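Winilport Opens Its Arm-and-Carrier Kit to Outside Labs

Interview
Hardware and Integration

Winilport has been supplying its desktop manipulation kit to a small group of teaching labs since February. The package combines a servo-driven arm, a small tracked carrier and a software layer that records what the arm does under manual control and fits a policy to the recordings. Rahel Grabner runs integration for the product at the company's office in Tendholm. We spoke to her about what is in the box, what the support contract covers, and where the kit falls short.

What the customer gets

The kit ships as two machines with one controller license. The arm is fixed to the work surface, and the carrier moves. Grabner is particular about the division.

"The arm does the picking. The carrier is a moving shelf," she said. "We had requests early on to put a second arm on the carrier. The chassis would take the weight, but the power budget would not, and we would have had to certify a different battery."

Assembly is left to the buyer. The company supplies printed instructions and a calibration routine, and a lab technician who has handled hobby servos should expect to finish the arm in a working day. Grabner said the most frequent support ticket concerns servo IDs assigned in the wrong order, which produces an arm that passes its power-on check and then moves the elbow when told to move the wrist. The current firmware compares each joint against its expected travel and refuses to start if two of them appear to be swapped.

Cabling is the part she would change first. The wrist harness has to follow the full rotation of the joint, and the slack needed for that is loose when the wrist is at its center position. A molded guide is being tested by Engelhardt, the contractor that makes the brackets. It is not in the current kit.

"You can tie the harness back yourself, and most people do," Grabner said. "If you tie it too tight you lose about 23 degrees of rotation on one side. The calibration will tell you that, but it tells you as a joint limit fault and people go looking for a bad servo."

Recording and training

The software, sold under the name Sturar, records joint positions, gripper state and video on one clock. A demonstration is captured by driving the arm manually through the task. The operator marks the start and end of each attempt, labels it as usable or not, and moves on. Training can run on a local machine with a suitable graphics card or on a server the customer provides. Winilport does not host customer recordings.

Asked how many demonstrations a simple task requires, Grabner declined to give a number.

"It depends on how much you vary the start. If the object is always in the same place you need very few, and what you get is a policy that works in that place. Customers report a good result, then they move the pot by the width of a hand and it reaches for where the pot was. That is the system doing what it was trained to do."

Her advice is to vary object positions from the first session, and to write down the range that was covered. The software has a notes field for each batch. She said it is usually blank when a customer sends in a project for review.

Tasks used for acceptance

Each installation is signed off against a short set of tasks, run by the customer with a Winilport engineer on a call. The standard set uses toy vegetables and ordinary kitchen containers. Toy food is cheap, it is the same from one lab to the next, and its shapes are awkward enough to show up a badly adjusted gripper. Long curved pieces are harder than they look, as a grip placed off the middle lets the piece swing.

The pan is a deliberate choice as well. A polished metal wall reflects the table and the gripper, and a vision model trained only on matt objects can lose track of what is inside. Grabner asks customers to include at least one reflective container in training even when their own work will never involve one.

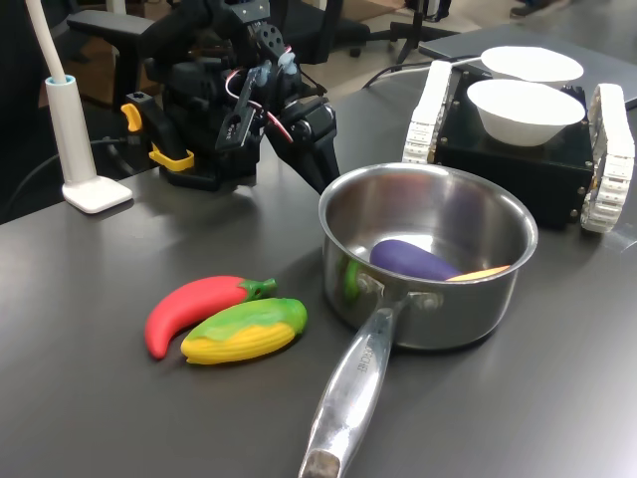
Pricing and support

The kit is sold with 2 years of firmware updates. Support by email is included for the same period. Calls are charged by the hour after acceptance, with a discount for teaching institutions. Replacement servos are kept in stock at Tendholm and ship within 4 working days.

The carrier can be bought separately, but Sturar will only address it when an arm is registered on the same license. Grabner confirmed that this is a commercial restriction and has no technical basis. It is under review.

Known limits

The gripper has no force sensing. It estimates contact from servo current, which is adequate for rigid plastic and poor for anything soft. The carrier has no obstacle detection and should be run on a clear surface at its low speed setting. Neither machine is rated for contact with food.

"We are asked about real kitchens every month," Grabner said. "The answer is no. It is a bench kit for learning how to collect data and train on it."

A revised wrist with the molded cable guide is planned for the next hardware release. Existing customers will be able to order it as a spare part.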